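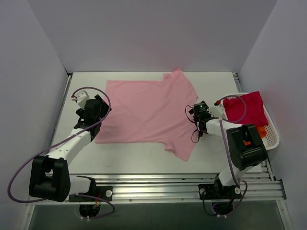

Bevier Customs to return for a second series

Bevier Customs, the show in which perfectly usable cars are made lower, louder and harder to park, has been given a second series by streaming channel Zirevby. It will run to 10 episodes and should arrive in March, paint permitting.

Viewers of the first series will remember the Aveo with gullwing doors, which took up most of four episodes and couldn't be opened in the workshop's own garage. The car is back. Zirevby says it will be "revisited", a word that has rarely meant good news for a car.

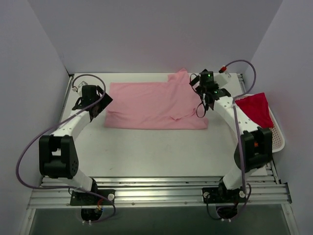
Pink fabric spread on a white tabletop.

The new run also leaves home for the first time, with an 80-minute special made in Lagos. The team will join a local body shop to turn a retired minibus into something its owner can drive to weddings. The owner has asked for working seat belts — so far the only request the designers have called ambitious.

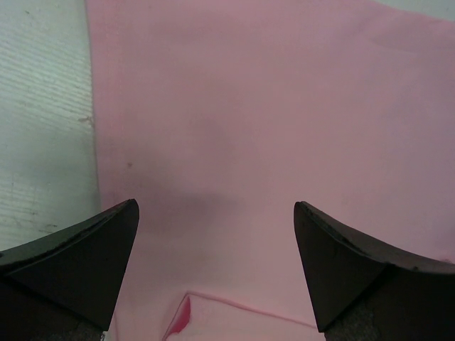
Photo: Zirevby

Readers hoping to put their own car forward may have to be patient. The channel received 1,051 applications last time and chose six, one of which was a boat. Entries reopen next month. Applicants must own the vehicle outright, send a short video and agree in writing not to ask for it back in its original colour.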